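Home | Rooms | Floors | Gallery | Contact

Reading time: 3 min

Resetting a tiled dining room — gallery

The notes on this page cover the floor-level part of a room reset at the Astitz guest house: what gets lifted, what gets moved, and in what order. The building has 17 rooms with hard floors and the procedure is the same in all of them. Work starts on Saturday at the end of breakfast service and moves from the door toward the far wall.

1. Loose items at floor level

Anything lying on the tile is picked up before a chair is touched. Flat objects get two hands, one on each side, and a straight lift. Sliding them drags grit across the surface, and on a pale speckled tile the marks show in low light. Feet stay shoulder-width apart.

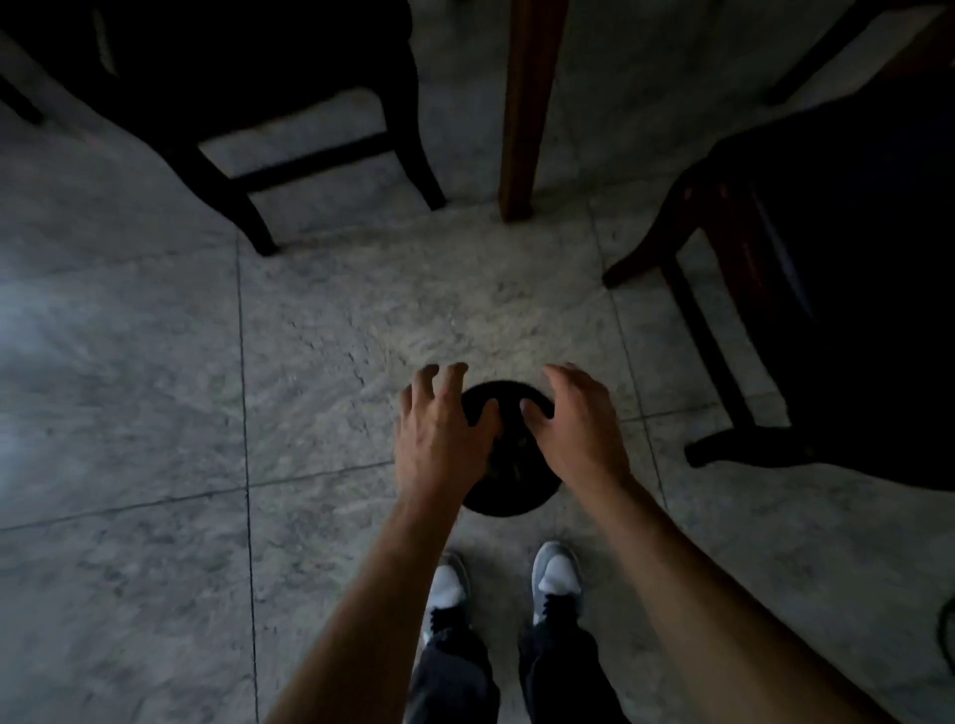 Gregor Cowie disagrees on the order: clear the chairs first, he writes, then pick up, or you will only find the second half of the clutter under the table and have to bend down twice. He has run it that way at Rerkberg for three seasons and reports no extra scratches.

Both orders work on a small floor. Above 20 square meters the pickup-first order saves a pass with the dust mop, so it stays in the written procedure. A second check under the table is made once the chairs are out.

2. Chairs away from the table

Armchairs are held by both armrests and drawn straight back. Turning a chair on one leg puts the full load on a single point and opens the rear joints over time. Heavy chairs are moved one at a time. Clearance behind each chair is 900 mm, enough for a mop frame and a person.

Tables with a glass top over a cloth stay in place. The hanging border of the cloth is checked for snags at chair-arm height, and a kettle or tissue box can remain on the glass while the floor is done.

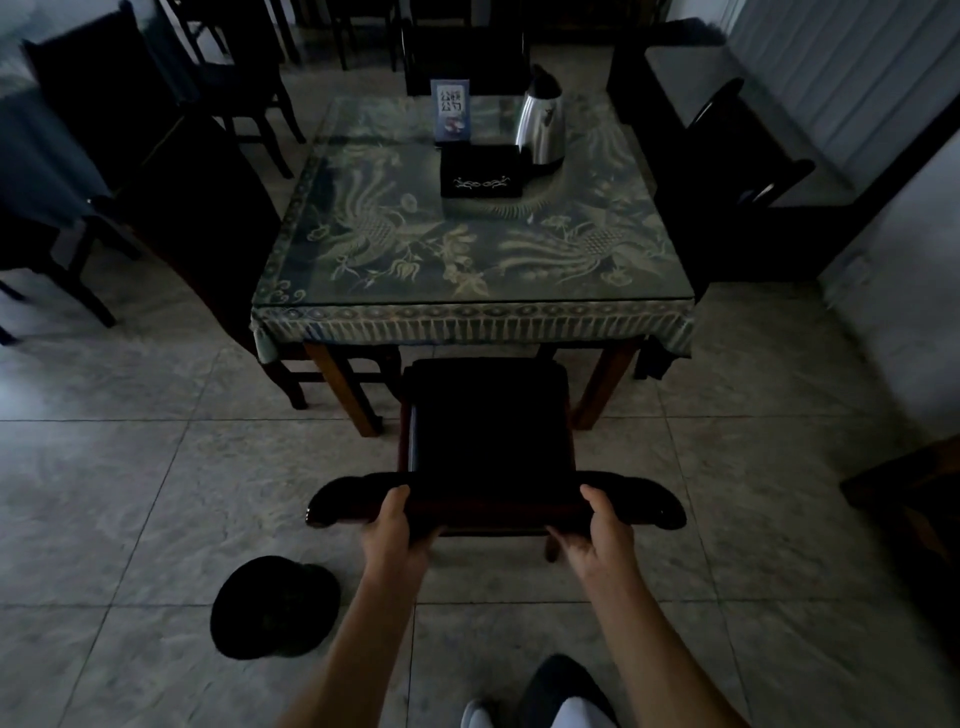 Felt pads are inspected next. A pad worn to less than 3 mm is replaced, and the other pads on that chair are replaced with it so the legs stay level. Old adhesive is scraped off with a plastic blade — no metal on finished wood.

Chairs go back in the reverse order, seat fronts facing the table. The floor must be dry first. Pads that pick up water lose their grip within a few weeks.

Procedure text: Liesbeth Cuypers. Last revised in August.

This site uses cookies to remember your display settings. Accept | Manage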